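사진은 두 군데에 있어야 한다

지난 11월에 외장 하드가 하나 죽었다. 18년 동안 찍은 사진이 들어 있던 물건이다. 컴퓨터에 꽂으면 불은 들어오는데 폴더가 열리지 않았다. 복구 업체 두 곳에 문의했더니 한 곳은 비용부터 불렀고, 다른 한 곳은 장담할 수 없다고 했다.

결과부터 적으면 3,180장을 건졌다. 복구한 것이 아니다. 몇 해 전 동생에게 통째로 복사해 준 디스크가 동생 집 서랍에 있었다. 그 뒤에 찍은 것은 대부분 없어졌다. 아버지 칠순 때 사진도 거기 들어간다.

나는 백업을 부지런함의 문제로 보는 말에 동의하지 않는다. 주변에서 사진을 잃은 사람들은 게으르지 않았다. 오히려 정리를 열심히 하던 사람들이다. 연도별로 폴더를 만들고, 흔들린 사진을 지우고, 휴대전화에서 옮긴 다음 원본을 비웠다. 나도 그랬다. 정리를 끝내고 나면 사진은 한 군데에만 남는다. 그 한 군데가 고장 나면 폴더 이름을 아무리 잘 지어 놓았어도 소용이 없다. 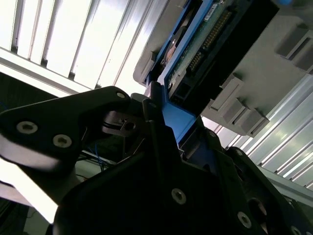 클라우드에 올리면 된다는 사람도 많다. 쓰는 것은 찬성이다. 나도 지금은 쓴다. 다만 그것만 믿는 데는 반대한다. 같은 동네에 사는 에질레우자 다마세누 씨는 카드가 만료된 것을 모르고 지내다가 요금이 밀려 계정이 정지됐다. 안내 메일은 예전에 쓰던 주소로 가고 있었다. 기계가 멀쩡해도 이런 일로 사진을 못 보게 될 수 있다. 동기화 기능도 조심해야 한다. 휴대전화에서 지우면 저쪽에서도 같이 지워지는 설정이 있는데, 이것을 보관으로 알고 쓰는 사람이 적지 않다.

내 생각에 집에서 쓰는 사람에게는 규칙이 단순해야 한다. 사본을 둘 이상 두고, 그중 하나는 다른 집에 둔다. 나는 매달 28일에 디스크를 꽂아 그달 사진을 옮기고, 명절에 동생 집 것과 바꿔 온다. 옮긴 뒤에는 아무 폴더나 골라 사진 세 장을 열어 본다. 복사가 끝났다는 창만 보고 뽑던 때보다 마음이 놓인다.

인화도 다시 시작했다. 해마다 몇십 장만 골라 앨범에 넣는다. 돈이 들고 자리도 차지하지만 어머니는 화면보다 앨범을 자주 보신다. 칠순 사진은 친척들에게 연락해서 조금씩 받고 있다. 고모가 보내 주신 것은 메신저로 여러 번 오간 파일이라 화질이 나쁘다. 그래도 두 군데에 저장해 두었다.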